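# Viele Tasten für eine Tasse Milch

Die Retromikrowelle will aussehen wie früher und kann angeblich alles. Ein skeptischer Blick auf ein Gerät, das in erster Linie warm machen soll

In der Küche von Rania Tahiri steht die Mikrowelle dort, wo früher der Brotkasten stand. Sie hat sie im Dezember gekauft, cremeweiß, mit gerundeten Kanten, passend zum Wasserkocher. »Ich wollte etwas, das ich nicht verstecken muss«, sagt sie. Die alte war silbern und stand im Schrank. Für die neue hat sie 135 Euro bezahlt, und wenn man sie fragt, welche Programme sie benutzt, überlegt sie lange. Dann sagt sie: »Die Minute.«

Die Minute also. Man drückt sie einmal für Kaffee, zweimal für Suppe und dreimal, wenn der Teller voll ist. Alles andere auf dem Bedienfeld kennt Tahiri vom Abwischen.

Es gibt Geräte, über die in Deutschland mit Leidenschaft gesprochen wird: Espressomaschinen, Messer, neuerdings Pizzaöfen. Über die Mikrowelle spricht man, wenn sie kaputt ist. Die Hersteller wissen das und haben vor einigen Jahren angefangen, ihr ein Gesicht zu geben. Creme, Mint, ein verwaschenes Hellblau. Dazu breite Türrahmen und Fenster mit runden Ecken, die an Fernseher erinnern, vor denen unsere Großeltern saßen. Im Prospekt der Marke Omska heißt das »Wärme, die man sieht«. Ich habe die Formulierung mehrmals gelesen und weiß immer noch nicht, was sie bedeuten soll.

## Das Versprechen im Prospekt

Omska wirbt mit 30 Automatikprogrammen. Bei Chettiar, dem günstigeren Konkurrenten, sind es weniger, dafür tragen sie schönere Namen: »Sonntagssuppe« etwa oder »Kinderteller«. Beide Firmen haben auf meine Frage, wie oft diese Programme im Alltag benutzt werden, freundlich geantwortet und keine Zahl genannt.

Mohcine Nasr wundert das nicht. Er repariert seit vielen Jahren Küchengeräte, seine Werkstatt Rendatel liegt in einem Hinterhof, in dem es nach Lötzinn und gebratenen Zwiebeln riecht. Auf der Werkbank liegen drei ausgebaute Türen, daneben ein Karton voller Drehteller ohne Besitzer. »Innen sehen die sich sehr ähnlich«, sagt er. »Magnetron, Trafo, Lüfter, Motor für den Teller. Der Rest ist Kleidung.«

Nasr mag die alten Geräte mit zwei Drehknöpfen, einem für die Leistung, einem für die Zeit. An ihnen war wenig, was man falsch verstehen konnte. Trotzdem ist er kein Nostalgiker. Die Knöpfe seien ungenau gewesen, sagt er, bei kurzen Zeiten sogar sehr, und wer eine halbe Minute wollte, habe raten müssen. Die Tastatur kann das besser. Warum sie dafür so aussehen muss wie die Fernbedienung eines Hotelfernsehers, kann er mir auch nicht erklären.

Was bei ihm landet, hat selten mit Programmen zu tun. Meistens geht es um die Tür. Der Haken ist abgebrochen, die Feder lahm, die Öffnungstaste klemmt, nachdem jemand jahrelang mit dem Ellbogen draufgedrückt hat. Eine Tür für ein Retromodell von Omska kostet im Nachkauf fast so viel wie ein einfaches Neugerät. »Die Leute nehmen es dann wieder mit nach Hause«, sagt Nasr. »Oder sie lassen es gleich hier.«

## Der Aufkleber bleibt dran

Eine Beobachtung, die ich in fremden Küchen immer wieder mache: Die Aufkleber bleiben kleben. Man kauft ein Möbelstück von einem Gerät, sucht die Farbe passend zu den Fliesen aus, und dann steht es jahrelang da mit seinem Hinweisstreifen auf dem Gehäuse. Bei Tahiri ist es ein kleines Etikett auf der Oberseite, dessen Schrift schon verblasst. Sie hat einmal versucht, es abzuziehen. Eine Ecke fehlt jetzt, der Rest sitzt fest.

Leire Montoya, Produktgestalterin im Büro Skelstead, hat an zwei Mikrowellen mitgearbeitet und möchte nicht, dass ich schreibe, an welchen. Die Aufkleber kämen zum Schluss, sagt sie, wenn die Gestaltung längst abgenommen sei. Dann melde sich die Rechtsabteilung, danach der Vertrieb, und jeder brauche noch ein freies Plätzchen, möglichst gut sichtbar. »Wir zeichnen eine ruhige Fläche, und am Ende ist sie ein Schwarzes Brett.«

Auch die Tasten seien ein Kompromiss. Im Handel werde verglichen, und auf dem Regalschild sehe eine lange Liste nun einmal besser aus als eine kurze. Montoya hat einmal einen Entwurf mit nur drei Tasten vorgelegt: mehr Zeit, weniger Zeit, Start. Er kam bis in die zweite Runde. Dann fragte jemand, wo das Popcorn sei. 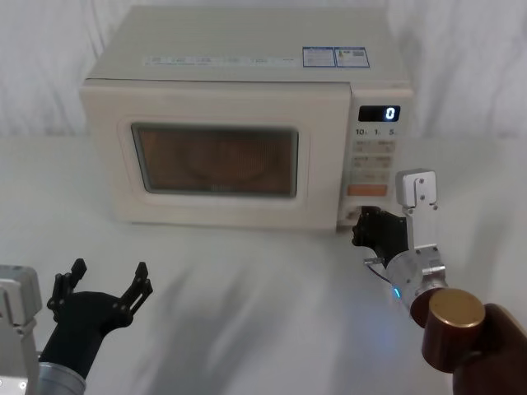
Ich habe für diesen Text zwei Wochen lang versucht, eine Mikrowelle so zu benutzen, wie ihre Anleitung es vorsieht. Das Heft lag einem geliehenen Chettiar-Gerät bei und umfasst 236 Seiten, den größten Teil davon in Sprachen, die ich nicht lese. Kartoffeln nach Gewicht, Fisch nach Gewicht, Reis mit einer Standzeit, die länger dauert als der Abwasch. Die Kartoffeln wurden ordentlich. Der Fisch wurde grau. Beim Auftauen von Hackfleisch verlangte das Gerät mit einem Piepton, dass ich wende, und als ich wendete, war der Rand gar und die Mitte aus Eis. Ich habe das Programm noch einmal versucht, mit einer kleineren Portion, und das Ergebnis war eine kleinere Portion desselben Problems.

Nach ein paar Tagen drückte ich nur noch die Schnelltaste. Die Tasse Milch war so warm, wie ich sie haben wollte, und das Gerät piepte fünfmal, was sich in der Anleitung auf keiner Seite abstellen ließ.

## Zwei Arten, recht zu haben

Lahcen Mahrous sieht das alles anders. Er kocht in einer Betriebskantine und verteidigt die Automatik, mit der ich so wenig anfangen konnte. Man müsse eben wiegen, sagt er. Wer 300 Gramm eingibt und ein halbes Kilo hineinstellt, dürfe sich über kalte Kartoffeln nicht beschweren. Er dämpft Gemüse in der Mikrowelle, mit einem Löffel Wasser und einem Teller als Deckel, und hält den Backofen für eine Maschine, die vor allem die Küche heizt. Sein Brokkoli, ich habe ihn probiert, war tadellos. Das Programm dafür hatte er allerdings nicht gewählt. Er hatte die Zeit von Hand eingestellt.

Darauf angesprochen, zuckt er mit den Schultern. Die Anleitung habe er gelesen, das reiche ja.

Nabila Tawfik wiederum, Tahiris Nachbarin, hat ihr Gerät im Frühjahr verschenkt und wärmt seither alles im Topf auf. Sie vermisse nichts, sagt sie, außer vielleicht die Uhr, nach der sie morgens immer geschaut habe. Die ging im Übrigen vor. Nach jedem Stromausfall stand sie wieder auf null, und wie man sie stellte, musste Tawfik jedes Mal nachlesen.

Bei Tahiri geht die Uhr richtig, darauf legt sie Wert. Ein wenig ärgert sie inzwischen die Farbe. Der Wasserkocher ist gelblicher geworden, oder die Mikrowelle war schon immer eine Spur zu weiß — im Laden unter den Röhren sah das gleich aus. Sie überlegt, den Wasserkocher auszutauschen. Die Mikrowelle würde sie behalten, schon wegen des Gewichts.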